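Les rires à la télé, c'est du vrai ?

Tu regardes une vieille série comique. Un monsieur glisse sur un tapis et, hop, une foule éclate de rire. Mais où est-elle, cette foule ? On ne la voit jamais. Il y a de quoi se méfier.

Première possibilité : le public existe. Certaines séries sont jouées dans un studio avec des gradins, presque comme au théâtre. Des micros suspendus au-dessus des gens enregistrent leurs rires.

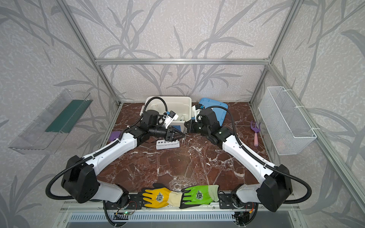
Seulement, une scène ratée doit être rejouée. À la quatrième fois, la blague du tapis fait beaucoup moins rire. Au montage, on peut alors reprendre le rire de la première prise et le coller sur la dernière. Ce sont de vrais gens, d'accord, mais ils ne rient pas de ce que tu vois.

Deuxième possibilité : il n'y avait personne. Les rires viennent d'une réserve de sons enregistrés ailleurs, parfois des années plus tôt. On les appelle des « rires en boîte ».

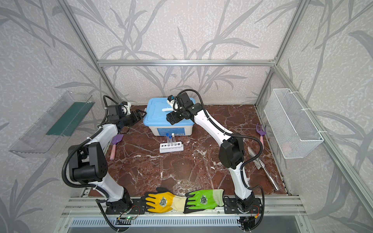 Page 11

Prends la série Bralia et ses 135 épisodes. Au générique, une voix annonce : « Enregistré en public ! » Très bien. Sauf que des personnages discutent en pleine forêt, sous la pluie, et que ça rit quand même. Le public était-il assis dans les fougères ? Permets-moi d'en douter.

Pourquoi faire ça ? Les chaînes répondent que les rires mettent de l'ambiance, et qu'on rit plus facilement à plusieurs. C'est possible. Je remarque quand même que ça arrange bien les blagues pas très drôles.
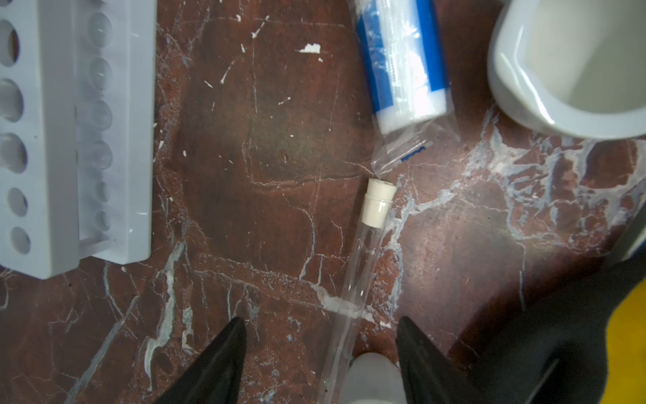 Tube à essai et son bouchon, sur une surface marbrée.

Essaie chez toi. Choisis un épisode et écoute les rires, les yeux fermés. Entends-tu deux fois la même dame qui glousse ? Est-ce que le rire s'arrête d'un coup, comme un robinet qu'on ferme ? Ce sont des indices. Ce ne sont pas des preuves : un vrai rire peut aussi avoir été coupé. 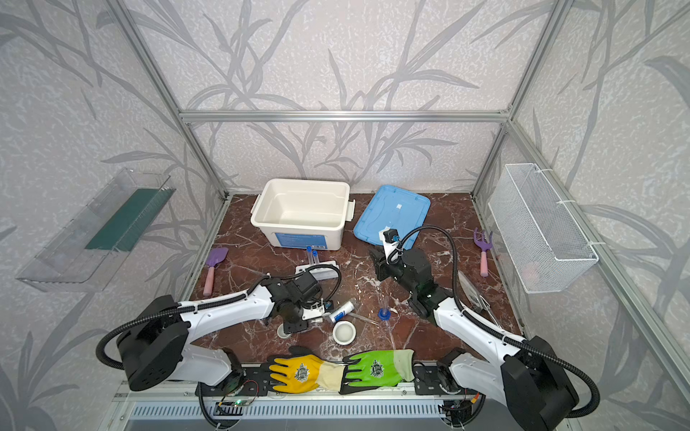

Et les applaudissements ?

Même prudence. Dans beaucoup de studios, quelqu'un fait signe au public d'applaudir. Les mains sont vraies, l'enthousiasme, je ne sais pas.

Commentaires (3)

himeo57
Ma fille a fermé les yeux et entendu la dame qui glousse. Maintenant elle n'entend plus que ça, merci bien.

Mamie télé, 27 juin 2018
J'ai assisté à un enregistrement quand j'étais jeune et nous riions pour de bon ! Enfin, au début. Après il faisait très chaud.

Gellham
Et les dessins animés avec des rires, alors ? Là il n'y a pas de public du tout.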